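Conach striped carpet in gray: review after one winter

We bought the Conach striped carpet for the ground floor workroom at Sorkusgate. The old floor covering had worn through by the door and had come loose along two walls, and the glue under it had turned to powder. I wanted something low, hard wearing and plain enough that people would stop noticing it after a week. Conach sells the same carpet in a brown and a blue. We took the gray.

Price and ordering

It is sold off the roll. The price was in the middle of the samples we looked at, with the Nunilent loop at the top and a store brand at the bottom. The whole job, with adhesive, edge strips and the fitter's time, came to about $1000. I thought that was fair. Delivery took 17 days, which was longer than the website said. The roll arrived wrapped in heavy plastic with one corner torn, and the outer turn of carpet was dirty there. It brushed off.

Order more than the room measures. The stripe has to run the same way in every piece, so you can't turn an offcut sideways to fill a gap. Our fitter, Sushil Nigam, asked for an extra 3 feet of length and used nearly all of it in the alcove.

Fitting

The carpet is stiff out of the wrap. Sushil unrolled it in the morning and left it flat until after lunch before making any cuts. It cuts cleanly from the back with a hooked blade. From the front the blade wants to follow the stripe, and if your wall isn't square that is a problem. Ours isn't. There is a place beside the radiator where the stripe runs into the baseboard at a slight angle, and once you have seen it you will keep seeing it. A plain carpet would have hidden that. Anyone with an old building should think about it before choosing a stripe.

The seam in the middle of the room is good. It was done with tape and a roller and I have to look for it. The seam at the alcove is a little raised and I can feel it in thin shoes.

There was a smell for the first few days, mostly from the adhesive. We kept the windows open through Friday and it was gone after the weekend.

In use

The pile is short and dense. Chairs roll on it without dragging, and a loaded cart goes over it with one hand. Heavy table legs leave dents that come up partway with a damp cloth and don't come up all the way. I have stopped moving the tables for that reason.

It is quieter than what we had. Footsteps from the hall end of the room used to carry, and now they mostly don't. Dropped screws don't bounce, though they do sink into the pile enough that you have to run your palm over the floor to find them. Small dark washers are the worst. 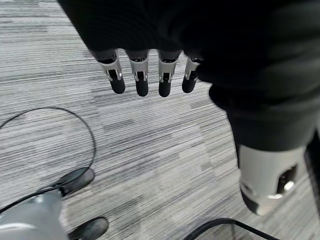
Color was the thing Renu Rawat and I disagreed on. She uses the room more than I do and wanted the brown, on the grounds that gray would look cold under our lights. In the sample book the gray did look flat. Laid, it is better, and the stripe is the reason. When you look straight down at it, as in the photo, the stripes keep the gray from reading as one dead color, and anything black or silver above it stands out clearly. From the doorway you get a more even gray. Renu still prefers the brown but says she could live with either.

Dirt and cleaning

Lint and pale dust hardly show. Dark crumbs and bits of black rubber do, more than I expected. We vacuum twice a week with the brush turned off, because with the brush on it pulled fuzz from the cut edges for the first month. That has since stopped.

Coffee came out with warm water and a little dish soap. Machine oil did not. There is a spot the size of a quarter near the bench that has been treated with two different cleaners and has only gone from dark to medium. Conach's care leaflet says to blot solvents and call them for advice. I called, waited on hold for 25 minutes, and was told to blot.

Compared with the others

I lived with an Afolabi carpet in another room for several years, so I can compare them properly. The Afolabi is softer underfoot and nicer to kneel on. It also flattened into a path between the door and the window within a year. The Conach has no path so far. It is harder on the knees, and if you work on the floor you will want a mat.

The Nunilent I only know from the sample. It felt thicker and the backing was better finished. I couldn't justify the price for a workroom.

What I would change

The edge strips sold with the carpet are poor. They are thin and one has already bent at the doorway. Buy metal ones separately. I would also ask for the seams to be planned on paper first, with the alcove included, and I would keep every offcut wider than a hand for patching. We threw most of ours out and I expect to regret it when I finally cut out the oil spot.

I would buy it again for a room with wheels and foot traffic. For a bedroom I would get the Afolabi.

Rating: 4 out of 5. Half of the missing point is for the edge strips and the other half is for the oil.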